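How to Pack a Care Package That Holds Up in the Mail

My niece Marisol Quintero moved out of state for school last fall, and I have been mailing her little boxes of home ever since. The first one was a disaster (there was honey, and I will say no more about the honey), but I've learned a good deal since then, and I'd love to save you the same trouble. Pour yourself something warm and let's get into it.

Step 1. Choose your box before you shop

I know it's tempting to buy all the goodies first, but then you end up with a tall jar and a short box and a long evening ahead of you. Pick a sturdy box, write the inside measurements on a sticky note, and take the note to the store. Mine is 11 inches on the long side and it holds plenty. If you're reusing a box, press on the corners with your thumb. Soft corners mean it goes in the recycling.

Step 2. Sort everything into three piles

Make a heavy pile, a crushable pile, and a pile of soft things like socks and dish towels. The soft things are your padding, so you can never really have too many. Anything with a lid gets a strip of tape across it, and anything liquid goes in a zip bag, and then another zip bag - please trust me on this one.

Step 3. Bag up the small stuff

Loose tea bags, lip balm, hair ties and wrapped candies will slide all over the place if you let them. I save paper bags all year long for this, with handles or without, and I keep round containers too, because they're wonderful for cookies. Fold the top of each bag down twice and flatten the handles against the side.
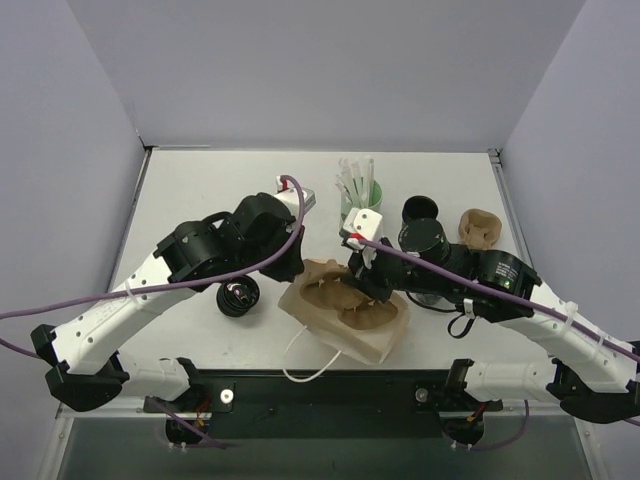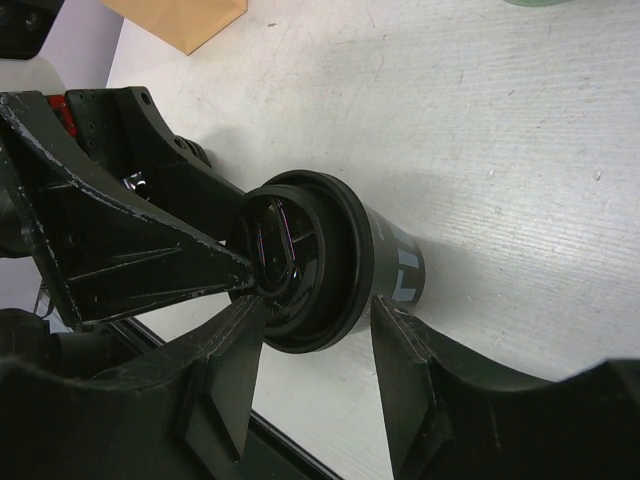
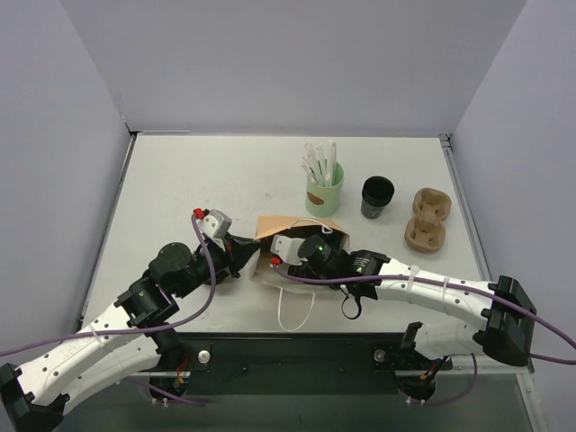 Step 4. Load from the bottom up

Lay a towel down first, then the heavy pile, snug in the middle. Tuck socks into the gaps, set the crushable things on top, and finish with one more soft layer. Close the flaps and give it a gentle shake. If you hear rattling, open it back up and add more padding.

Step 5. Add a note and seal it

Slip your letter in last so it's the first thing they see. Put a second copy of the address inside too, in case the label gets torn. Then run tape along the center seam and both edges. I try to get mine to the post office by Thursday morning, when the line is short and I can chat a bit at the counter.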